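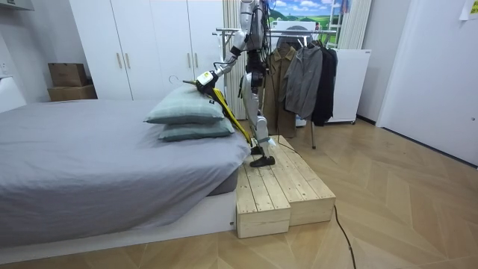
Bedroom test area - pre-purchase walkthrough, October
Checked by: Ülle Kivi
Budget comments: Zane Lukoševičius
Marks: OK / FIX / BUY

1. Platform beside the bed
OK for now. Two-step pine platform, set against the bed. Boards are unfinished. Press on each one before a session and look for raised screws or splinters.
Comment (ZL): Caseck quoted an adjustable base with a 6-week lead time. Hold until the height is settled. No point paying for adjustment we may not use.

2. Cables on the floor
FIX. Black cable crosses the parquet in front of the platform. Anyone coming from the door side has to step over it.
BUY: floor cable cover, low profile. Kairys and Jiller both stock them. Get the price per length, not per kit.

3. Cables on the robot
FIX. Bundles hang from the torso and run close to the legs. Check clearance with the knee bent as well as straight.
BUY: cable sleeve and ties, one pack of 100.

4. Reach to the pillows
OK. The arm can get to the pillows from the upper level. Keep people off the bed while power is on.
Comment (ZL): the longer arm option from Skatorari comes out of next year's money if we want it. I would leave it off the list. 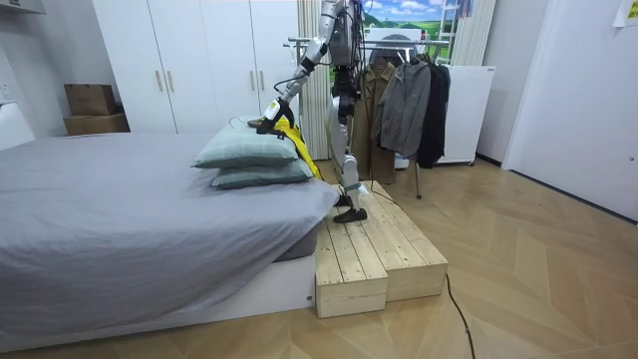 5. Garment rack
OK with a note. Metal rack, rail seated on the leg, brace in place. One leg is right at the corner of the bed, so check for contact whenever either is moved. Keep long coats clear of the floor.
BUY: spare wooden hangers, 26. Low priority.

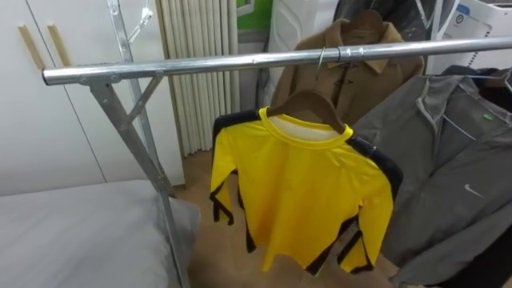 Item 5: rack leg at the bed corner, with the yellow shirt in front and other garments on the rail.

6. Stop button
FIX. Needs to be in reach from the door. Ülle to mark the spot before the order goes in.

Open for the order: items 2 and 3 first, item 5 if there is money left. Quotes to Zane by the end of October.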